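Zilero Bin Picking Kit
Section 4: Placing the Bin and Running the First Pick

Before you start, finish the arm mounting in Section 3 and check that the emergency stop is within reach.

4.1 Placing the bin

1. Set the two-compartment bin on the table within reach of the arm. It can sit at a slight angle. The software finds the walls during calibration.
2. Clamp the bin on two sides. Tighten each clamp by hand and push the bin to confirm it does not slide.
3. Route the arm cables outside the bin and leave enough slack for a full turn of the wrist.

CAUTION: Keep hands out of the bin whenever the status light is green.

4.2 Calibrating

1. Open Kukine on the control computer and select Bin > New.
2. Move the gripper to each corner when prompted and press Save.
3. Wait for the message "Bin stored." If you see error 167, repeat step 2.

4.3 First pick

1. Put a few small objects in the larger compartment. Mix shapes and surfaces. Leave the other compartment empty.
2. Set the speed to 62 percent.
3. Press Start and watch the first approach with one hand near the stop.
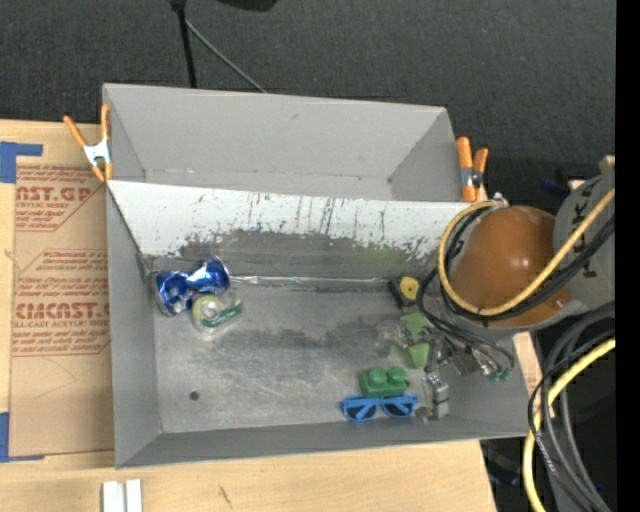
4. If the gripper touches a wall, press Stop, raise the arm, and increase the wall margin by one step.
5. When the run ends, save the log before closing Kukine.

NOTE: Scratches and worn paint inside the bin do not affect calibration. Replace the bin if a wall is bent. The part number is 2728.

4.4 Objects to avoid

Do not load glass, open liquids, or anything heavier than 675 grams.

Continue with Section 5, Sorting Between Compartments.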